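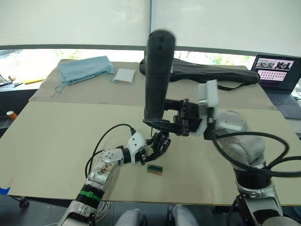
Ceasefire Monitoring Desk: Regional Analysts Wanted (Remote or Kistness)

Clenari is a small newsroom service that follows truces, border incidents and peace talks, and writes them up in plain language for local papers and radio stations that could never afford a foreign desk of their own. We started with a single weekly bulletin and a great deal of coffee, and we now send our briefings to 566 subscribing outlets. We're very proud of that, and a bit tired, so we would love some company!

We are looking for two analysts to join the desk, one covering the eastern Mediterranean and one covering the Horn of Africa. You'll read statements from all sides (often late, often contradicting each other), compare them with local reporting, and write a short daily note that a busy editor can trust. You'll also help keep up Enside, our archive of ceasefire texts, which holds 2,000 documents and still has some gaps we'd dearly like to fill.

You should read Arabic, Hebrew, Amharic or Somali comfortably and write clear English. A degree is welcome but we won't ask to see it. We care much more about whether you can say "we don't know yet" in print and then keep digging until you do.

The work is 30 hours a week, with a shared rota for evenings. Contracts run through the end of September and we hope to renew them. Travel is rare, apart from one meeting a year with our partners at Kälin.

To apply, send a resume, two writing samples and a friendly letter telling us which conflict you think is badly covered at the moment, and how you'd cover it. Published work is fine, and so is something you wrote just for us. Please mark your application "Ref. 91" and tell us which of the two posts you want.

Posted 2021-01-05. Applications are read as they arrive, and everyone who writes will get a reply.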